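4.2 Daylight and reported sleep

The claim that a bedroom window improves sleep is repeated so often in housing guidance that few authors bother to cite it. Where a source is given, it usually leads back to the Tarnside survey, which asked 1,000 tenants to rate their own rest and their own rooms on the same form. We are not persuaded that this tells us much. A tenant who slept badly may well mark down the room along with the night.

Siriwardena and Piras tried to do better by asking the two sets of questions 8 weeks apart. Of the original sample, 786 tenants returned both forms. The link between window size and sleep rating shrank to around half its earlier strength, and it vanished among tenants who kept their curtains closed until midmorning. 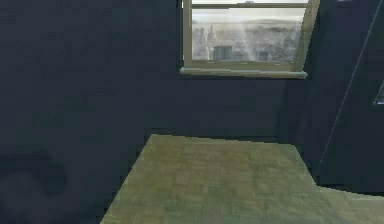 Does a larger bedroom window lead to better sleep?

The evidence we reviewed does not show that it does. Larger windows go with higher rents, quieter streets and newer heating, and none of the studies separates these well enough to credit the glass.

Figure 2. A room corner with a single window set high in the back wall.

Window height has been treated even more loosely. The Bomari guidelines advise a low sill so that morning light reaches the bed, yet the supporting test was run in December, with the beds placed wherever the tenants liked. Bed position was never written down. Amarasinghe's reanalysis adds a correction for the direction each room faces – a sensible step – but it cannot recover a measurement that was never taken.

We also doubt the use of a single rating for sleep. Falling asleep late and waking early are different complaints, and light could plausibly help with one while making the other worse. Averaging them hides both effects. In the next section we treat them separately and leave out any study that reports only the combined score.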